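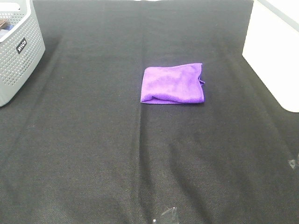

Chapitre 4

Ce que mesure un test d'absorption

Les étiquettes des textiles ménagers aiment les verbes d'action. Une serviette « capte », « retient », « élimine ». Elle boit sept fois son poids, parfois huit, et sèche deux fois plus vite qu'une autre dont on ne précise pas la nature. Le lecteur qui a suivi les trois premiers chapitres sait déjà ce que vaut un comparatif sans second terme. Il lui reste à apprendre comment on fabrique le premier.

Nous traiterons dans ce chapitre de l'absorption des étoffes, et plus particulièrement des microfibres synthétiques comparées au coton. Le sujet paraît modeste. Il a l'avantage de se prêter à des essais que l'on peut refaire en salle de travaux pratiques avec une balance, un bac et un chronomètre, et l'inconvénient d'avoir produit une littérature commerciale abondante dont il faut se défaire avant de commencer.

4.1 Une question mal posée

Demander si la microfibre absorbe mieux que le coton n'a pas de sens tant que l'on n'a pas dit ce qu'on entend par absorber. Trois grandeurs au moins se cachent sous le mot. La première est la capacité : la masse d'eau qu'un échantillon saturé conserve après égouttage, rapportée à sa masse sèche. La deuxième est la vitesse, c'est-à-dire le temps nécessaire pour qu'une goutte déposée en surface disparaisse dans l'étoffe. La troisième est la rétention sous pression, que l'on obtient en plaçant l'échantillon mouillé sous une charge connue.

Or ces grandeurs ne varient pas ensemble. Une étoffe peut boire vite et peu. Une autre, très épaisse, contiendra beaucoup d'eau à condition qu'on lui laisse le temps de la prendre, puis la rendra presque entièrement dès qu'on appuiera dessus. Celui qui choisit la grandeur choisit souvent le vainqueur, et il serait naïf de croire que les services commerciaux l'ignorent.

On notera aussi que le polyester n'absorbe presque pas l'eau dans l'épaisseur de la fibre. L'eau se loge entre les filaments, par capillarité. Le coton, lui, gonfle : une partie de l'eau pénètre la cellulose. Employer le même verbe pour les deux phénomènes est commode, et nous le ferons nous-mêmes dans la suite, mais l'étudiant devra se souvenir que la commodité a un prix au moment d'interpréter les courbes de séchage.

4.2 Le cas de la série Tillel

La gamme Tillel, commercialisée par la maison Harries, a longtemps été présentée comme « plus absorbante que le coton ». L'essai cité à l'appui portait sur 212 échantillons, chiffre qui impressionne et qui ne dit pourtant rien de leur provenance. À la lecture du rapport, on découvre que tous les échantillons de microfibre avaient été prélevés dans un même lot, tandis que le coton venait de plusieurs fournisseurs, et qu'il était neuf.

Ce dernier point mérite que l'on s'y arrête. Le coton neuf porte souvent des apprêts qui repoussent l'eau. Quiconque a essayé de s'essuyer avec une serviette sortie de son emballage en a fait l'expérience. Après quelques lavages, l'apprêt s'en va et la vitesse d'absorption augmente nettement. Comparer une microfibre prête à l'emploi avec un coton qui ne l'est pas revient à chronométrer deux coureurs dont l'un n'a pas lacé ses chaussures.

Le laboratoire de Starkau a repris l'essai en lavant d'abord tous les échantillons 14 fois, sans assouplissant. L'écart de vitesse entre les deux matières s'est beaucoup réduit. L'écart de capacité, lui, s'est inversé pour les étoffes les plus lourdes. Faut-il en conclure que le coton est meilleur ? Ce serait commettre la même faute dans l'autre sens. Le protocole de Starkau écartait les microfibres de plus fort grammage, au motif qu'elles étaient peu vendues. Le motif est peut-être exact, mais le rapport ne fournit aucune donnée de vente.

4.3 La durée de vie, ou l'art de prolonger une droite

Une autre affirmation revient souvent : telle serviette supporterait 3 000 lavages. On peut se demander qui les a faits. À raison d'un lavage par semaine, il y faudrait plus d'un demi-siècle. Les fabricants répondent que l'usure est simulée en machine accélérée, ce qui est une pratique légitime, pourvu que l'on publie le facteur d'accélération et les raisons de le croire constant.

Dans l'étude de Menditz, qui est la plus complète dont nous disposions, l'essai a été interrompu en décembre après 1 638 cycles, faute de crédits. Le reste de la courbe est une extrapolation linéaire, tracée en pointillé dans le rapport d'origine et en trait plein dans la brochure qui en a été tirée. Rien n'indique que la perte de masse reste linéaire au-delà du dernier point mesuré. Les filaments fins se rompent, la surface bouloche, et il est tout à fait possible que la dégradation s'emballe. Il est possible aussi qu'elle ralentisse. On n'en sait rien, et le pointillé avait au moins le mérite de l'avouer.

La question des fibres relâchées au lavage, souvent invoquée contre la microfibre, appelle la même prudence. Les masses recueillies dépendent de la finesse du filtre, de la charge du tambour, de la température et de l'âge de l'étoffe. Deux études qui ne précisent pas leur filtre ne peuvent pas être comparées, même lorsqu'elles arrivent à des conclusions qui nous plaisent.

4.4 Avant de passer à la balance

Les travaux pratiques de ce chapitre demandent peu de matériel. On travaillera sur des carrés découpés dans la même pièce, lavés au préalable et conditionnés une nuit dans la salle d'essai. La masse sèche sera relevée juste avant l'immersion. Le temps d'égouttage sera fixé avant le premier essai et ne sera plus modifié, même si les premiers résultats paraissent décevants. La tentation est forte d'accorder quelques secondes de plus à l'échantillon qui goutte encore.

Chaque groupe consignera également les essais ratés. Un carré tombé au fond du bac, une balance mal tarée, une goutte déposée de trop haut font partie du cahier au même titre que les mesures retenues, avec la raison pour laquelle on les a écartés.

La section 4.5 décrit le montage et donne les formules de calcul. On relira auparavant la partie du chapitre 2 consacrée aux incertitudes de pesée, en particulier le paragraphe sur l'évaporation pendant la mesure.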